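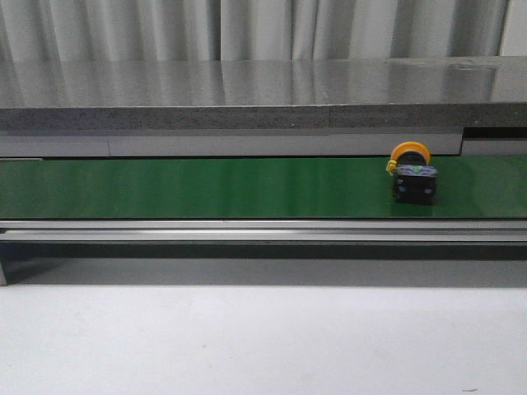

Stone slab and curtain.

TRARNTHORPE STRATA PLAN 2462
Minutes of the owners' meeting held 3/8/23

Present: Hannelore Rainer (chair), Jerome Layug (minutes), Manikandan Nambiar, Janelle Lacson
By phone: Hinata Noguchi (joined at item 3)
Apologies: none received
Quorum confirmed. Meeting opened 6.30 pm.

1. Previous minutes
Minutes of the July meeting were taken as read. One correction: the pump contractor at item 4 should read Orico, not Jansen. Accepted as corrected. Moved J. Lacson, seconded M. Nambiar.

2. Matters arising
2.1 Basement exit light replaced. Closed.
2.2 Letter to the owner of Unit 9 regarding the balcony awning sent. No reply to date. Carried forward.
2.3 Key register. J. Layug has reconciled the register against the locksmith's list. Two keys to the roof door remain unaccounted for. Carried forward.

3. Hot water plant
3.1 M. Nambiar tabled the Orico service report. The north storage tank has scale on the lower element and the relief valve is weeping. The south tank is serviceable. The ring main temperature on the top floor was logged at 59 degrees at the return, against a set point of 60.
3.2 Orico recommends replacing the relief valve and descaling the north tank, with both jobs done in one visit. Supply to the building would be off for up to four hours.
3.3 H. Noguchi asked whether the tank could be isolated so that the south tank carried the load. M. Nambiar advised that the isolating valve on the north side does not close fully and would have to be replaced first. The quote does not include this valve.
3.4 Resolved: accept the quote for the relief valve and descaling. M. Nambiar to obtain a separate price for the isolating valve and, if under $500, to instruct Orico to do the work in the same visit. Moved H. Noguchi, seconded J. Lacson. Carried.
3.5 J. Layug to place a notice in the lift five days before the shutdown.

4. Stormwater
4.1 The grated drain at the foot of the driveway ramp overflowed twice during July. J. Lacson has lifted the grate and found silt to half the depth of the channel. The pit downstream is clear.
4.2 Jansen can jet the line to the street boundary. The section past the boundary belongs to Carninport council, and any blockage there has to be reported through the council's online form.
4.3 Discussion on whether silt is coming from the garden bed on the high side, where the edging has dropped. J. Lacson to inspect after the next heavy rain and report.
4.4 Resolved: engage Jansen to clean the channel and jet the line. Limit of $1000 including GST. Moved M. Nambiar, seconded H. Rainer. Carried.

5. Bicycle storage
5.1 All hooks in the bike cage are taken. Several bicycles have flat tyres and no unit tag.
5.2 H. Noguchi proposed that untagged bicycles be labelled, held for 60 days and then removed. H. Rainer noted that the by-laws require written notice to all owners before goods are disposed of on common property.
5.3 Agreed in principle. J. Layug to draft the notice and circulate it by email for comment. No vote taken.

6. Finance
6.1 Levies are paid to date except for one lot, which is on a payment plan and meeting it.
6.2 Insurance renewal is due before the annual general meeting. H. Rainer to ask the broker for three quotes on the same excess.

7. Other business
7.1 Side gate closer is slamming. M. Nambiar to adjust.
7.2 Recycling bins are still going out with the lids up. Reminder to be added to the lift notice at 3.5.

Next meeting: date to be confirmed by email once the Orico visit is booked.
Meeting closed 7.48 pm.

0 comments
2 shares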